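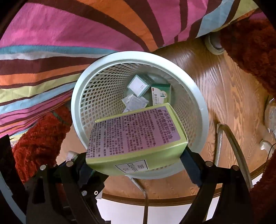 Flikmont Storage Co. will open its second repair counter in Firkar this June, for customers who would sooner mend a cracked laundry hamper than apologise to it at the tip. The first counter, in Jireš, fixed 2,797 household items in its opening year, 14 of them more than once. Bathroom storage is the busiest line, and staff have seen every colour of it, from a round plastic basket in pale mint to shades the catalogue would prefer to forget.

Simple repairs are free for the first 100 customers – after that, a modest fee applies and the kettle stays on. Flikmont has set aside 2,000 spare handles under its Rilus parts program. Lids remain a sore point. The counter opens at 9 am each Thursday.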